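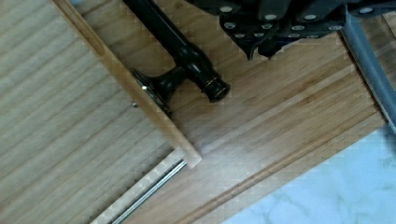 The brochure for the Galmont home arm calls it "a second pair of hands." I have had one on trial since January, and I would like to report that it is one hand, that it arrives in two boxes, and that it has opinions about cabinet hardware.

The deal works like this. Clernholm, the company that makes the Galmont, doesn't want to sell you the arm. It wants to sell you the service, which it calls Weltus, and which costs 65 dollars a week for three visits' worth of "supported tasks." A supported task is something like opening a drawer, putting an item in it, and closing the drawer. The arm lives on its rolling base in your house the whole time. When it isn't supporting a task it stands there looking like a coat rack that went to graduate school.

I'm not against any of this. I have a bad shoulder and a large number of drawers. On paper I'm the customer they have been praying for.

Setup took four hours. The fitter, Ronaldo Cruzado, was patient and cheerful and brought his own extension cord, and I have no complaint about him at all. He explained that the arm needs to be "introduced" to each piece of furniture. You pull the drawer out yourself, the arm comes over and has a look through the little camera at its wrist, and the software works out where the handle is and which way it goes. Then you push the drawer in again and the arm tries it alone. This is repeated for every drawer you would like opened. By the second hour I had personally opened and closed more drawers than I do in a normal month, and my shoulder had some remarks.

The part I keep turning over is the handles. A handle is the simplest thing in a house. You reach for it without looking, in the dark, holding a sandwich. To the Galmont a handle is a legal question. A round shiny bar on a black post gave it a lot of thought. It would come down over the wood, stop, tilt a little, back off, and come down again from what appeared to me to be exactly the same place. The gripper has rows of small round pads on it, and according to the manual these are for "confident contact." I have met people with confident contact and this wasn't it.

Glossy finishes are the trouble, the manual admits on a page near the back. A polished handle throws a highlight, the highlight moves when the arm moves, and the arm goes off to consider this. The suggested remedy is to change your hardware to matte. Clernholm will sell you matte hardware. I looked up the price and then went and had a lie-down.

And yet it does open the drawer. I want to be fair, because the people who sneer at these things usually haven't lived with one. Over my first few weeks it got the drawer on the first try more often than it didn't. It never once slammed anything. It doesn't yank, which is more than I can say for my family, and it's very gentle with the slides. My neighbor Marites Catacutan came over to watch it put away a dish towel and stayed through three attempts and a cup of coffee. Her verdict was that it was like watching someone park a very expensive car. She also pointed out that she could have put the towel away when she came in.

That is more or less my argument, and she got there faster than I did. The arm is a good piece of work. I have no idea how anyone gets a machine to find a knob in a room it has never met, and I take my hat off to whoever did. The service wrapped around it is another matter. I'm being billed, by the week, for a thing that is still learning, and my furniture is what it is learning on. Every fumble goes back to Clernholm and makes the next version better, and the contract says so in a tone of mild pride. If I had an apprentice in the kitchen I would expect to feed him, but I wouldn't expect his school to send me an invoice.

There are cheaper ways to go about it. The Galang kit, which a few people on my street have looked at, is a bare arm you buy outright and bully into working yourself. It has no fitter and no plan, and the instructions read as though they were translated under protest. I wouldn't wish it on anyone with a bad shoulder. But at least when it misses, it's your miss, and you can keep it.

What I'd like from Weltus is simple enough. Charge me for drawers opened. If the arm goes in, closes on the handle and pulls, put a dollar on the bill and I'll pay it and say thank you. If it hangs above the cabinet for a minute having a think, that one is on the house. I wrote to suggest this and got a friendly reply saying that usage-based pricing was "something we're excited to explore," along with a link to the matte handles.

I've kept the trial going another month. The towels are in the second drawer down, and on a good evening it gets there before I've finished the dishes.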